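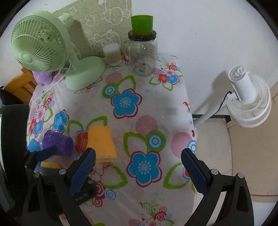 **Does a small fan make a warm study room more comfortable when the air temperature stays the same?** Most students in our survey reported that it did, mainly when the moving air reached the face and forearms.

## Background

The Hulme residence hall was built without central cooling. Rooms on its upper floors collect heat through the afternoon and release it slowly after sunset. Moving air helps sweat evaporate and carries heat away from the skin, so a person may feel cooler even though a thermometer shows no change.

## Method

The study was carried out in May. A total of 41 residents took part, each completing two evening sessions of quiet reading, one with a fan running and one without. Windows remained closed. Participants rated their comfort on a scale of one to seven at the end of each session. Room temperature was logged with a Torar thermometer placed at seat height, away from direct sunlight.

## Results

Ratings were higher with the fan for most participants. Room temperature did not differ in any consistent way between the two conditions. Roughly 12 participants noted dry eyes or moving papers as a drawback, and several of these preferred the air directed toward the wall.

## Limitations

Clothing was not controlled, and humidity was recorded only in the Wutero wing. Sessions were also held in a fixed order, with the fan session second, so some participants may have grown used to the room. A repeat study should vary the order and record humidity on every floor.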